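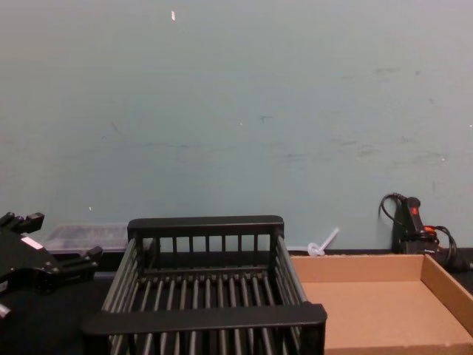
Open Day FAQ: Two-Arm Sorting Station

Updated Apr 3, 2018

Who is the open day for?

Anyone with an interest in bench automation. Plisano runs it at the Trultby site, and most visitors come from small packing and repair shops. No background in robotics is needed. Visitors under 13 must be with an adult.

What does the demonstration cover?

Two arms, each with a parallel gripper, work at one table. The task is to pick up rolls of tape and set each one down in a rack or a tray. The operator states the target before each run. Drop-offs in the wrong container are logged as failures, even if the grasp itself was clean.

Why a dish rack and a cardboard tray?

Both are cheap, easy to replace and different to work with. A rack has rods and gaps, so a roll can settle at an angle or catch on an edge. A shallow tray has a flat floor but low walls that the fingers must clear on the way in and out. Matched plastic bins would make the task easier and the results less useful.

Why is the table covered in black cloth?

It cuts glare from the table top. It also wrinkles, and a roll lying on a fold does not sit level. The software has to allow for that. The cloth is smoothed by hand at the start of the day and left alone between runs.

What is the tape task, exactly?

A roll of silver duct tape and a wider roll of white masking tape lie on the cloth in front of the rack and tray. The arms start with their grippers open. Other things stay along the wall: a clear storage case, a cable tie, a hot glue gun. They are not targets. The vision system is expected to ignore them, and the arms are expected to keep clear of them. 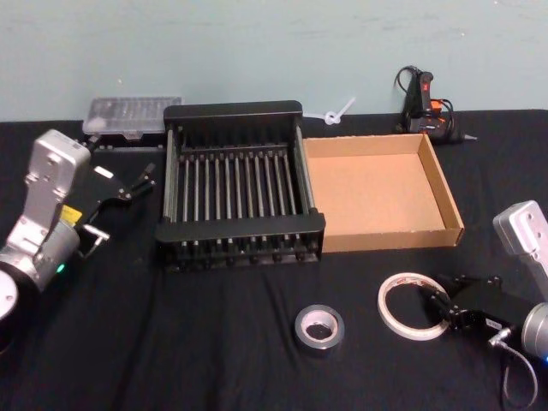

One visitor from Baláž wrote to us after an earlier session that the masking tape looked like the easy one and was the one worth watching. The large open center gives the fingers two ways to take hold, from outside or across the wall of the roll, and the visitor wanted to know which the planner prefers. The answer is across the wall, unless the roll is too close to another object.

Does the set of rolls change?

Yes. Clear packing tape is also used. It is harder for the cameras than the gray or white rolls because light passes through it. Rolls may be swapped between runs, and visitors may ask for a particular one.

How is a run scored?

A run passes if the roll is released inside the stated container and stays there after the gripper withdraws. The time limit is 60 seconds per roll. Touching the rack or tray is allowed -- moving it out of place is not.
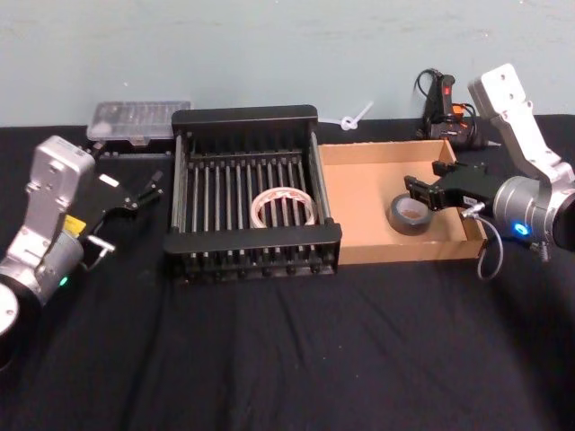

Packing tape in the rack, duct tape in the tray.

Can I operate the arms myself?

Not on the open day. Operator sessions are held in June and are booked through Brosis.

May I take pictures?

Yes, without flash. Flash upsets the cameras and the run has to be repeated.

Where do I go on arrival?

Sign in at the front desk and ask for room 1761. Parking is 500 feet past the main gate, on the left.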